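Simulated kitchens and the cost of a demonstration
Aug 5, 2020

Thibault Hoarau spends most of his week on demonstrations recorded in simulation. The kitchen set at Ollora, where he runs data collection, holds 535 accepted episodes and is used to train a single manipulation policy.

"The policy copies what the operator does, including the hesitation," Hoarau said. "If the operator stops over the bowl for two seconds, the pause ends up in the training data. We trim the start of an episode. We do not trim the middle."

Operators drive the arm through a tool called Skirkell, which logs joint positions and gripper state at every step. Object positions are drawn again before each episode.

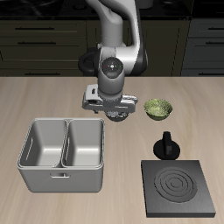 Simulated counter with divided bin, green bowl, stove knob and burner plate. The gripper is empty.

Huguette Delaunay, who reviews the recordings, rejects any episode in which an object passes through another. Contact between thin walls is the usual cause. "A bin divider is hard on the physics engine," she said. "You lower something against the top edge and it can sink in. A person watching at normal speed will miss it, so I check the contact log first."

She also keeps failed grasps, provided the operator recovers within the same episode. Hoarau was against this at first. He changed his mind after a training run in which the policy closed on air and then carried on to the bin with nothing in hand.

The team has 18 task instructions so far. Delaunay would like the wording varied more before any are added. "Operators all write 'put the bowl in the bin.' People at home will say it some other way."

Transfer to a physical arm has not been tested. Hoarau expects friction to be the first problem and lighting the second.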